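Gripper check, Verkora cell 3, Tuesday, before the first run

Finger pads: seated. Tips pale, no lifting I could find by thumbnail. The sheet says "good for 600 picks." I doubt it, so check daily.
Finger travel: OK, full open and close.
Release into basket: passed, with a comment below.

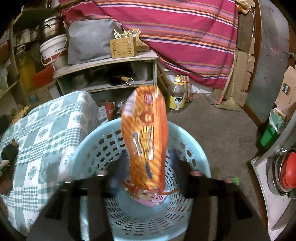 Checked by Fadwa El-Sayed
Countersigned: G. Vasilakis

Comment: bag drops between open fingers, over the basket. One drop proves little. Repeat with 21 bags before signing off.
Mount screws: not checked, driver missing again.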